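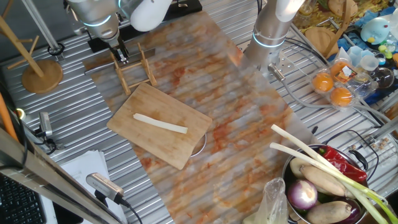
Dewan机器人操作实验室今日发布Mastley方法的技术报告。该方法研究机械臂在厨房食材处理任务中如何判断接触状态，并据此调整下一步动作。以下连续发文介绍研究问题、方法、测试结果与已知局限，供同行参考。1/23

研究起点是一个长期存在的困难：食材的形状、硬度和表面摩擦差异很大，同一套夹持与下压参数很难兼顾。根茎类食材偏硬，茎叶类食材受力后容易变形，切成条状之后又容易在砧板上滚动或偏转。2/23

以往的做法多依赖视觉定位，先估计食材位置，再执行预先规划的轨迹。一旦夹爪靠近食材，夹爪本体会遮挡视线，而这段时间恰恰最需要准确的信息。本组早期系统的失败记录中，多数问题出现在接触前后。3/23

Mastley的基本思路是把一次操作划分为两种状态，即“接近”与“接触”，分别训练策略，再由一个独立的判别模块决定何时切换。判别模块同时读取相机图像、关节力矩估计和夹爪开度。4/23

接近阶段以视觉为主。策略输出末端位姿的增量，目标是让夹爪到达食材附近，并使指面与食材长轴形成合适的夹角。该阶段允许较快的运动速度，对力矩信号只作安全监测。5/23

接触阶段以力矩为主。图像输入仍然保留，但在训练中对夹爪附近区域作随机遮盖，使策略不过度依赖容易被遮挡的局部外观。输出改为带柔顺约束的小幅运动，速度上限相应降低。6/23

两种状态之间的切换允许反向进行。若判别模块认为夹爪已与食材脱离，系统返回接近阶段，重新对准后再尝试。报告将这一机制称为“回退”，并对回退次数设有上限，超过上限即判为失败并停机。7/23

训练数据全部来自人工遥操作示范。操作员在示范过程中不标注切换时刻，切换标签由力矩曲线自动生成，再由第二名人员抽查。抽查中标签有争议的片段不参与判别模块的训练，但保留给动作策略使用。8/23

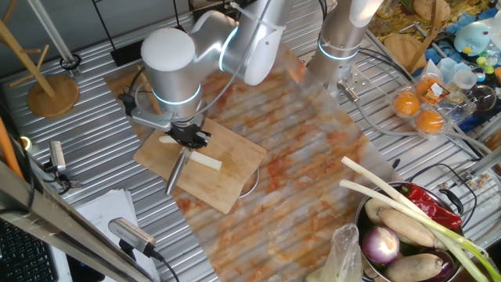 Sumeya Tekleab
Dewan机器人操作实验室 项目负责人

关于实验台的布置：台面为带棱的金属工作台，上铺大幅塑料垫，砧板置于垫上。执行食材操作的机械臂末端装有黑色两指夹爪。测试中的典型情形是夹爪夹住一段浅色条状食材，食材的一部分仍搁在砧板上。9/23

这一情形对控制提出的要求较高。条状食材同时受到夹爪与砧板的约束，任何多余的下压都会经食材传到板面，再反映到关节力矩中。如果控制器把这部分力误认为夹持不足而继续收紧，食材便可能断裂。10/23

为区分两种来源的力，判别模块使用一段时间窗内的信号，不依据单个采样点作判断。夹持力的变化与夹爪开度同步，板面反力的变化则与末端高度同步，模型据此学习两者的差别。报告第三节给出了信号对齐的具体步骤。11/23

关于食材选择：砧板旁的锅中备有红辣椒、洋葱、茄子、长葱等多种蔬菜，外形和质地差别明显。我们有意避免只使用规格一致的仿真食材，原因是仿真食材的变形规律过于稳定，容易使接触判别的结果偏于乐观。12/23

关于周边物品：测试期间工作台上保留蛋盒、杯架、玻璃碗、圆木板等与当前任务无关的物品。报告中的全部测试均在这种条件下完成，未对图像作背景去除。对视觉策略而言，背景中的颜色与反光会带来干扰，评估应当包含这一部分。13/23

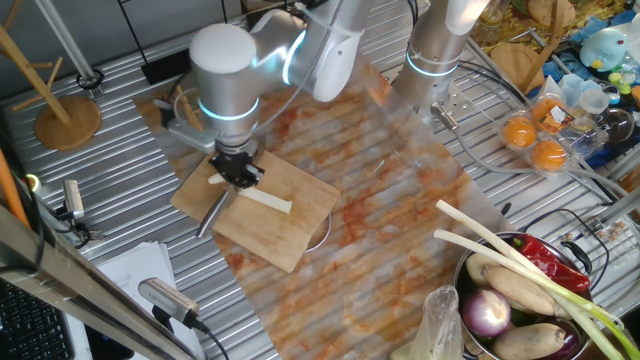

Juldale，2019年2月6日

现公布主要测试结果。正式测试共执行400次操作，其中301次在不需人工介入的情况下完成全部步骤。测试开始前已固定模型参数，测试期间未作调整，也未剔除任何一次失败记录。14/23

“完成全部步骤”的判定标准如下：夹爪接近食材并形成有效夹持，食材移至指定姿态，随后稳定压持，直至控制程序给出结束信号。仅完成夹持而未能稳定压持的，一律计为失败。操作后食材出现明显折断的，也计为失败。15/23

压持浅白色茎状食材是各项任务中较难的一项。茎段表面光滑，横截面在受压后改变，夹爪压在其上时，接触面积会随时间缓慢扩大。早期版本的控制器把这种缓慢变化解释为滑移，频繁触发回退；现版本加入变形补偿项后，此类误判明显减少，但仍未消除。16/23

失败记录按原因分类列于附表。数量较多的一类是接近阶段的角度偏差，夹爪指面与食材长轴不平行，夹持后食材随即转动。另一类是切换过早，夹爪尚未真正触及食材，判别模块已给出接触信号，后续的柔顺运动便失去参照。17/23

Aarti Upadhyay负责对照实验。对照组采用相同的示范数据和相同的网络规模，只取消状态划分，由单一策略完成全过程。对照组在硬质食材上的表现与Mastley接近，差距主要出现在易变形食材上。各类食材的分项数字见报告附表，此处不作摘录，以免脱离测试条件单独引用。18/23

另一项消融实验取消了接触阶段的图像遮盖。结果显示，相机视野良好时，不遮盖的版本略占优势；一旦夹爪挡住食材的关键部位，其表现下降较快。考虑到实际操作中遮挡频繁出现，正式版本保留遮盖处理。对遮盖区域的大小，我们只比较了少量设置，目前的取值未必最优。19/23

需要说明的局限：第一，所有数据均来自同一实验台，相机安装位置固定，方法对相机位置变化的适应能力未经检验。第二，力矩估计的精度取决于机械臂型号，更换硬件后须重新标定。第三，台面上虽有两条机械臂，本报告的方法只涉及单臂操作，双臂配合不在结论范围之内。20/23

另有一点提请引用者注意。本报告评估的是接触判别与压持，刀具路径规划和切割质量未列入评估指标。请勿将上述完成次数理解为自动备餐系统的整体成功率。此前有读者就预印版本来信询问这一问题，正式版本已在摘要中增加相应说明。21/23

实验室将与Dreltberg工程学院的力控小组合作开展后续复现。复现将使用对方的机械臂和夹爪，由对方独立采集示范数据，本组仅提供训练代码与标签生成程序。复现计划于今年12月提交阶段报告，无论结果是否与本报告一致，均予公开。22/23

技术报告、失败记录附表与标签生成程序可向实验室申请获取。来函请注明所属单位及用途，涉及标定步骤的问题请附机械臂型号与控制频率。数据部分由Aarti Upadhyay答复，方法部分由本人答复。勘误将在本条下方续发。23/23

补充：第11条所述时间窗的长度，报告正文与附录的符号不一致，以附录为准，正文将在下一版中更正。感谢来函指出的读者。

补充：有同行询问回退次数上限如何确定。该上限在开发阶段根据示范数据之外的预试验选定，预试验未计入第14条所列的测试次数。上限设得过高时，食材表面会因反复夹持而受损，后续尝试的条件与首次尝试已不相同，统计上也难以合并处理。

补充：关于食材更换规则。每次操作结束后，工作人员检查食材表面，有压痕或裂口的即行更换，完好的可以继续使用。同一食材重复使用的情况已在记录中单独标出，申请数据的单位可据此自行筛选。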